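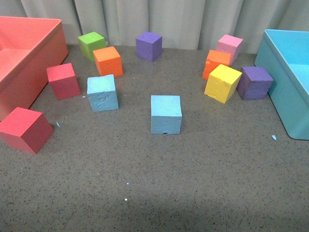
Carngate, Zelle 9: Aufbau, Pflege und Instandsetzung

Stand: 21. Juli 2026
Ansprechpartner: Genivaldo Nogueira (Mechanik, Greifer), Natanael Caldeira (Kamera, Aufzeichnung)

Zweck

Zelle 9 nimmt Sortieraufgaben mit Schaumstoffwürfeln auf. Der Arm steht dem Vorhang gegenüber, die Kamera sitzt am Kopf. Der Datensatz Serngate enthält 1.688 Episoden aus dieser Zelle. Wer sie nachbauen oder nach einem Umbau wieder in Betrieb nehmen will, findet im Folgenden die nötigen Angaben.

Aufbau

Tischplatte: grau gesprenkelt, matt abwischen, keine Politur.
Hintergrund: graubeiger Stoffvorhang, in Falten bis hinter die Tischkante. Er bleibt bei allen Aufnahmen geschlossen.
Behälter: links der korallenrote, rechts der türkisblaue, beide offen. Die Positionen sind in der Konfiguration unter bins_left und bins_right hinterlegt.
Objekte: elf Würfel, ungefähr gleich groß, matter Schaumstoff. Je zwei in Rot, Hellblau, Orange und Violett, je einer in Grün, Gelb und Rosa.
Startlage: locker im Bogen zwischen den Behältern. Würfel dürfen sich aus Kamerasicht teilweise verdecken, auch schräg stehen. Vor dem Start fährt der Arm aus dem Bild.

Pflege

Vor jeder Schicht den Tisch trocken abfegen. Der Schaumstoff krümelt, und die Krümel bleiben auf der gesprenkelten Platte leicht unbemerkt. Am besten sieht man sie bei flach gehaltener Lampe, besonders am Fuß des blauen Behälters und neben den hellblauen Würfeln.

Greiferbacken alle 1.000 Zyklen abnehmen und reinigen. Die Schrauben nur handfest anziehen – beim Tausch im Januar ist ein Gewinde ausgerissen, seitdem sitzt links ein Einsatz von Mallet.

Nach jedem Abnehmen der Backen die Schließkraft neu einstellen. Sollwert im Steuerprogramm: 38. Der Wert ist einheitenlos und gilt nur für diesen Greifer.

Verschleiß der Würfel

Ein hellblauer Würfel hat eine rissige, faltige Oberseite, der andere eine kleine Kerbe unten an der Vorderseite. Am gelben ist die untere Vorderkante eingedrückt und bröckelt. Alle drei bleiben im Satz. Ersetzt wird erst, wenn die Backen an einer Fläche keinen Halt mehr finden. Ersatz liegt im Schrank Brirkdale, zweites Fach.

Bekannte Einschränkungen

Am vorderen Tischrand liegt ein breiter Schattenstreifen. Die Farberkennung ist dort für Rot und Violett nicht geprüft.
Die Behälter sind im Kamerabild seitlich angeschnitten. Der Füllstand lässt sich daraus nicht zuverlässig ablesen.
Nach einem Wechsel der Kamerahalterung muss neu kalibriert werden. Das Protokoll führt Natanael Caldeira.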